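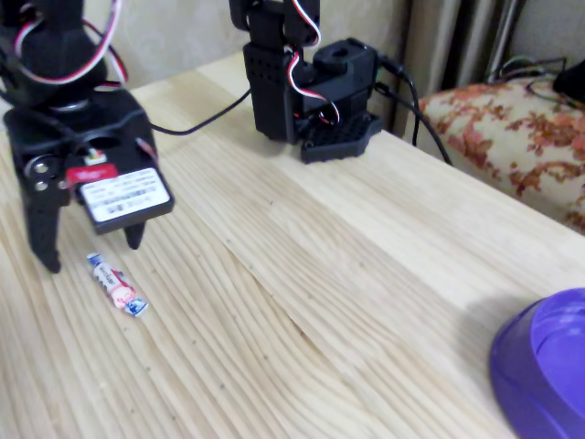 February, a little after nine in the evening

Long session tonight. I got to the club room at half past four and the others were already on the calibration, which had drifted again since the last meeting. The shoulder joint was reading a few degrees off. We loosened the horn, turned it one tooth, tightened it and ran the zero routine again. It came out closer. I wrote the new offsets in the notebook and in the config file this time, so we don't have the same argument next week about which one is right.

Then we went back to the candy task. The rules for the Bramance round came out last month and they haven't changed much. Each team gets a set of small wrapped candies, one at a time, set down at any angle inside the work area, and the arm has to pick each one up and drop it in a container. There is a time limit per candy and no touching the arm once the run starts. You lose points if the wrapper tears.

Picking up is harder than it sounds. The candies are round along the body, so if the fingers close even a little off center the thing rolls. If they close on the twisted end, the arm lifts it fine and then it swings and slips out on the way over. We want the fingers across the middle, square to the long side, and low. Low is the problem. Go too low and the longer finger hits the table and the servo starts to buzz. Twice today it hit hard enough that I pulled the power.

We ran 30 attempts with the old approach height and 30 with the new one, which is 3 mm higher. Old height: 19 good. New height: 24 good. Most of the misses at the new height were with the candy lying diagonally, so I think the wrist angle is what we need to fix next and the height can stay where it is for now.

The other half of the team is on the learned version. They want to have 3,000 recorded pickups before they train again. I don't see how we get there by the deadline with one arm and two afternoons a week, but they have been faster than I expected. I did 52 of them today, sitting there moving the leader arm back and forth, and my wrist is sore. You have to reset the candy by hand every time and try to put it somewhere different. I noticed I kept putting it in the same spot, close in and a bit to the left. I started throwing it down from a few inches up, which gave better spread.

The cables are still a nuisance. One of them catches when the base turns all the way to the right, and then the whole arm shivers. I said we should tie it back along the upper segment. Somebody else said that would pull on the connector when the elbow bends. We will try it with a loose tie and see.

The spare servos from Ahuja still haven't come. The order page has said "shipped" for nine days. If one of the gripper servos goes before they arrive we are stuck, so I turned the torque limit down a bit. It grips slower now but it doesn't crush the wrapper.

The Arkivska team posted their practice score on the forum and it is better than ours. They use soft pads on the fingers. We talked about doing the same – a strip of bike tube would probably work – and I said I would look in the garage at home.

The bus for Stiditz leaves at six in the morning on competition day, so everything has to be packed the night before. I need to ask about a box with foam.

For next time: wrist angle, loose tie on the cable, bike tube. Bring my own screwdriver, the one in the drawer is stripped.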